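Teaching Oto by hand or by remote: quick answers

Updated in November. Still a work in progress, mail us if something's missing.

Do I need to write code?
No. You show the task, Oto records it. Code comes later if you want it.

Hand guiding or remote?
Hand guiding for slow stuff, one arm. Remote for anything with both arms at once. Most folding jobs are both arms, so remote.

Which controllers work?
Rekton handhelds, out of the box. Caldeira ones need the adapter and firmware 2 or later. Others, no idea, try it.

How many demos do I need?
Depends. Pick and place, 100 is a decent start. Paper or cloth, plan on a lot more. Our Pinico folding set has 2,000 and we're still adding.

Why paper?
Cheap, creases show up well, and it punishes sloppy grips. Use one color for your first set. Flat sheets only, store them under a book or somthing. 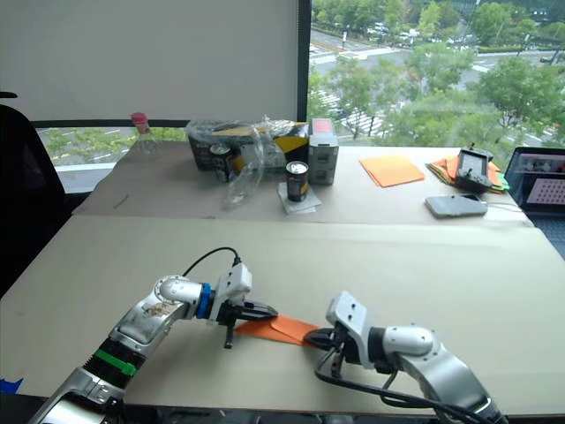
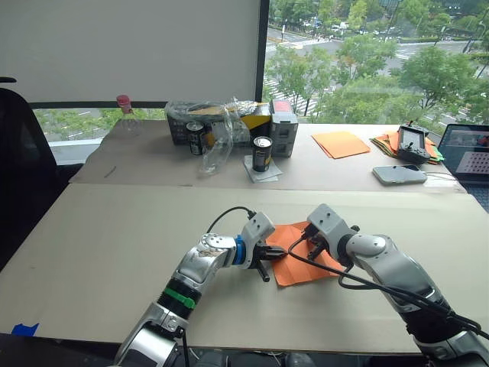
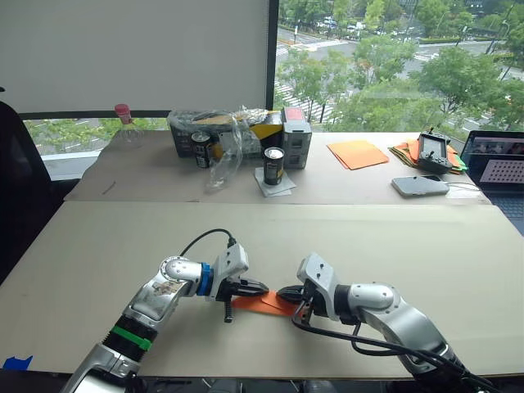
Two-arm paper folding, orange sheet on the front table.

Can I stop halfway through a demo?
Yes. Hit pause, rest, resume. If paused longer than 11 seconds the take gets split in two. Annoying, we know.

I dropped the sheet. Delete it?
Keep it, tag it "drop". Don't mix it in with the good ones.

Arms jerk when I start.
Your controller isn't centered. Let go of both sticks, wait for the beep, start again. Still jerky = recalibrate the cameras.

How often to recalibrate?
Start of each day. Also any time a camera gets bumped, even a little.

Can two people take turns?
Sure, but log in seperately. Takes are sorted by operator and people fold differently.

Where do the files go?
Local drive first. Upload runs Sunday night, leave the machine on.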